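Home | Archive | Threads | Search | Log in
Reading time: 2 min

Subject: Re: Laron water filter, replacement cartridges

Replying to the message from last month, quoted here so the thread stays in one piece:

> We bought the Laron under-sink filter in July and the flow has dropped to
> a trickle. The manual says a cartridge lasts 871 gallons. We are two people
> and can't have used that much. Is it the cartridge or the housing? The
> Skosard ones cost less and look the same in the listing. Has anyone here
> fitted one?

I have fitted one. The Skosard cartridge goes into the Laron housing, but the top gasket is thinner and you need to keep the old one. Take it off the spent cartridge before you throw it out. Without it I had a slow drip under the sink that I didn't find until the cabinet floor had swelled.

On the flow, I would look at the sediment screen first. It sits behind the inlet fitting and the manual doesn't show it. Shut off the cold valve, open the tap to let the pressure out, and unscrew the fitting by hand. Mine was packed with rust flakes after the city worked on the main. I rinsed it and got most of the flow back the same afternoon, with the old cartridge still in.

The gallon figure is for clean supply water. We have old iron pipe on our street and I change the cartridge every seven months whatever the counter says. I fill one cup at the tap on the first of the month, leave it on the table for a while, and look at it against something white. If there is a tint, I order.

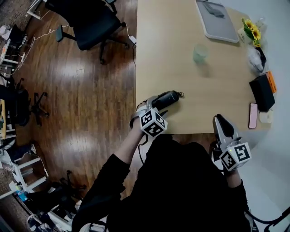
Majumder wrote back off the list to say that seven months is too long on iron pipe, and that the housing should be wiped out with a weak bleach mix at each change. I have started doing the second part — a capful in a quart of water, then flush for a full minute before drinking any of it.

Prices as of this week: the Laron cartridge is $36 and the Skosard is $30. Trustent has both, but shipping is charged per box, so order two at a time if you have somewhere dry to keep them. Leave the plastic wrap on until you need them.

One more thing on the housing. The blue wrench that comes with it slips. A rubber strap wrench from any hardware store works better and won't chew up the ribs. Hand tight plus a quarter turn is enough.

If the flow is still low after you clean the screen, post the model number from the bracket. The older bracket has a narrower inlet.

Previous in thread | Next in thread | Back to list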